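**Lurby Opens Orders for the Vistlow 2 Handset**

GRARGATE, Jan 9, 2023 — Lurby today opened orders for the Vistlow 2, a mid-range smartphone with a user-replaceable battery and a revised dual-lens rear camera. Shipping to retail partners starts this month.

The Vistlow 2 weighs 164 grams less than nothing a buyer needs to memorize: the published figure is 352 grams for the boxed unit, including the charging cable and back-cover tool. The cover is held by four screws. Replacement batteries are sold separately and carry the same part number as those for the first Vistlow.

Changes from the previous model:

- Main camera lens widened, with a shorter minimum focus distance
- Low-light processing moved to a dedicated chip
- Storage expandable by memory card
- Headphone jack retained

Firmware was frozen in October after testing on 116 pre-production units. One known issue remains — the auto-brightness sensor responds slowly with certain third-party screen protectors — and a fix is scheduled for the first update.
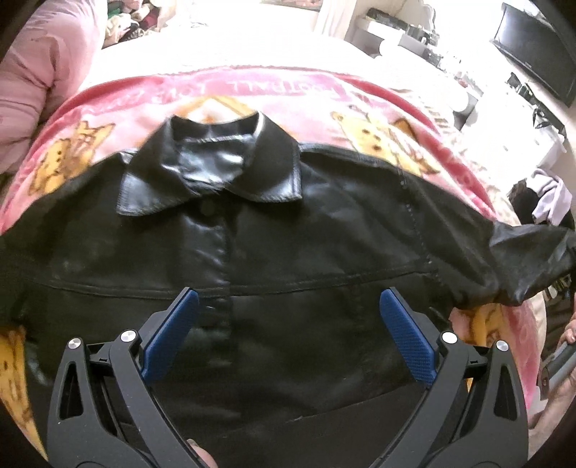 *Black leather jacket with pointed collar, laid flat on a bed.*

The handset will be stocked by 130 stores at launch, including all Mishra outlets. Owners of the original Vistlow may trade in their device at any of these locations. Trade-in values depend on screen condition and are listed at the counter.

Review units are available to the press on request from the Lurby office in Grargate.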